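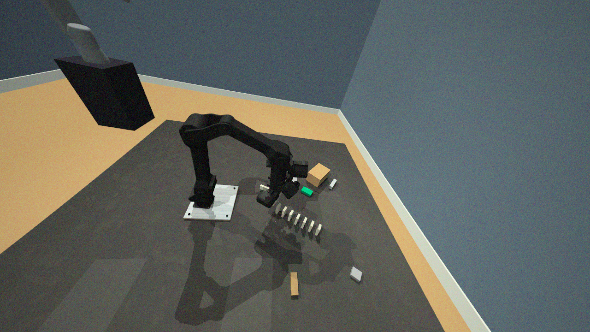

Rapport d'avancement au bailleur, 09/10/2018

Projet Brolunix - archives des serveurs télématiques et BBS francophones, 1984-1997

Vous nous avez demandé un point d'étape « factuel et sans lyrisme ». J'essaie. Le précédent rapport parlait d'une collecte « en très bonne voie » ; je l'ai relu avant d'écrire celui-ci et je ne signerais plus cette phrase.

## Où en est la collecte

Nous avons reçu 3133 disquettes, en très grande majorité des 3 pouces 1/2, le reste en 5 pouces 1/4. Ce chiffre figure dans tous nos supports de communication et je voudrais qu'on arrête de le mettre en avant. Une disquette reçue n'est pas une disquette lue, et une disquette lue contient le plus souvent un traitement de texte piraté, trois jeux et un répertoire vide nommé DIVERS.

Ce qui nous intéresse, ce sont les bases de messages, les listes d'utilisateurs et les journaux de connexion. À ce jour, 155 serveurs sont identifiés par leur nom, leur numéro d'appel ou au moins une capture d'écran d'accueil. Pour 22 d'entre eux seulement, nous disposons d'une base de messages exploitable, c'est-à-dire qu'on peut suivre une discussion du début à la fin sans tomber sur des blocs illisibles. Pour les autres, on a un nom et des souvenirs.

Les souvenirs posent un problème à part. Les anciens sysops racontent volontiers, et bien. Ils racontent aussi tous à peu près la même chose : la ligne occupée toute la nuit, la facture de téléphone, le parent qui décroche en plein transfert. Je ne doute pas que ce soit arrivé à beaucoup de monde. Je doute que ce soit arrivé à chacun dans les mêmes termes, et plusieurs récits recueillis au printemps reprennent des tournures qu'on retrouve dans un documentaire diffusé peu avant. La grille d'entretien a été revue : on demande maintenant d'abord le matériel, les horaires, le nombre de lignes, et on laisse l'anecdote pour la fin.

## Le serveur Flamton

Flamton devait être la pièce maîtresse du projet. C'est ainsi que nous l'avions présenté dans la demande de subvention : une communauté complète, avec ses forums, ses annonces, ses disputes, conservée sur le disque dur d'origine.

Le disque est bien là. Il démarre une fois sur deux et nous avons cessé de le démarrer. L'image a été faite en juin, elle comporte des secteurs manquants, et les forums s'arrêtent beaucoup plus tôt que prévu. Le donateur pense que la suite se trouvait sur une seconde machine, revendue depuis. Je n'ai aucun moyen de le vérifier.

Il reste de quoi travailler. Le forum de petites annonces est intact, celui consacré à la programmation presque. Le forum général, que la demande de subvention décrivait comme « la voix d'une génération », est à moitié constitué de chaînes de blagues recopiées d'un serveur à l'autre. On peut y voir un objet d'étude - c'est l'avis du conseil scientifique - mais il faudrait alors réécrire la présentation du projet.

## L'outil de conversion Inport

Inport devait convertir automatiquement les formats de bases de messages vers un format commun. La version livrée traite correctement deux formats. Le cahier des charges en prévoyait davantage et le prestataire, Nair, soutient que les autres sont « couverts dans leur principe ». J'ai demandé ce que cela voulait dire. La réponse faisait quatre pages et ne contenait pas de date.

Points encore ouverts avec Nair :

- les accents, que l'outil remplace par des points d'interrogation quand la page de codes n'est pas déclarée, donc presque toujours ;
- les dates de messages, interprétées à l'américaine sur une partie du corpus, ce qui donne des réponses antérieures aux questions ;
- la documentation, limitée à un fichier LISEZMOI qui renvoie à un wiki vide ;
- la licence du code, promise libre, et dont le texte n'est toujours pas joint.

Le solde de la prestation n'a pas été versé. Je propose de le garder bloqué tant que les deux premiers points ne sont pas réglés. En attendant, la conversion se fait avec des scripts écrits en interne, moches, lents, mais dont on sait ce qu'ils font.

## Droits et vie privée

C'est le sujet sur lequel nous sommes le plus en retard, et celui dont nos réunions parlent le moins. Les messages ont été écrits sous pseudonyme par des gens souvent mineurs à l'époque, qui ne pensaient pas être lus au-delà de quelques dizaines d'habitués. Certains donnent leur adresse postale. D'autres parlent de leur santé ou de leurs voisins.

La solution envisagée dans la demande (remplacer les pseudonymes par des numéros) me paraît faible. Sur un échantillon du forum de programmation, il m'a suffi d'une signature ASCII et d'un nom de logiciel pour retrouver un auteur en dix minutes. Je recommande une consultation sur place uniquement, sur demande motivée, et aucune mise en ligne avant un avis juridique écrit. Cela contredit l'engagement d'« accès ouvert à tous » pris dans la convention, et il faudra un avenant.

## Dépenses

Le budget matériel est consommé, pour l'essentiel en lecteurs d'occasion dont une bonne partie est arrivée en panne. Le poste « entretiens » est sous-utilisé, les déplacements ayant été regroupés. Le poste « communication » est le seul à avoir dépassé les prévisions, et je ne vois pas ce que le projet y a gagné, hormis une page d'accueil très réussie.

## D'ici décembre

Nous pouvons nous engager sur le catalogue des serveurs identifiés, avec une mention claire de ce qui est attesté et de ce qui est seulement rapporté, ainsi que sur la conversion des petites annonces de Flamton. Je ne m'engage pas sur l'exposition en ligne. Je préférerais aussi que le mot « exhaustif » disparaisse du prochain communiqué, puisque personne ici ne sait combien de serveurs ont existé.

Le tableau des dépenses et la liste des supports illisibles vous sont transmis séparément.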